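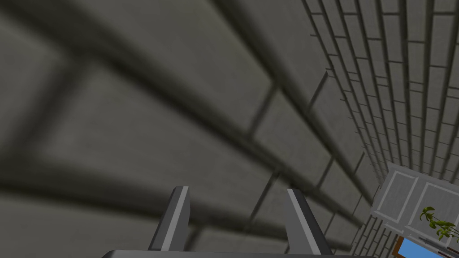 About Bruvus

Bruvus is an independent publisher of collectible figures and printed companions devoted to popular music. The company was established in Zurkidau as a mail-order service for concert programs and tour posters, and it moved into licensed figures when customers began asking for something they could put on a shelf. Both sides of the business continue today.

Our catalog holds 123 titles and figures in current production. Each figure is developed under agreement with the performer or the performer's estate, and no item goes on sale until the likeness, clothing and packaging have been approved in writing. Approval can take a full season – occasionally longer when a stage costume was made by an outside designer whose consent is also required.

What We Make

The Iyer line is our principal range of figures, issued in 2 sizes and sold with a numbered card. Outfits are based on a particular tour or television appearance, and the accompanying booklet gives the background to that performance. Printed companions are published separately and include discographies, tour histories and collections of fan club newsletters reproduced with permission.

Discontinued items are not reissued in their original packaging. Where demand is strong, a title may return in a revised edition, clearly marked as such on the box and in the catalog.

Our Offices

Design, licensing and editorial work are carried out in Zurkidau. Orders, repairs and returns are handled at Trakville, where the company also keeps its archive of posters and programs. The archive is open to researchers by appointment. Bruvus employs nearly 80 people across the two locations.

Working With Fan Clubs

Registered fan clubs may apply for advance notice of new releases and for loans from the archive. Loans are made for a period of six weeks and may be renewed once. Applications should be sent to the Trakville office and should state the club's name, the purpose of the loan and the place of display.

Retail inquiries are answered by the sales department in Zurkidau. The spring catalog is published in January.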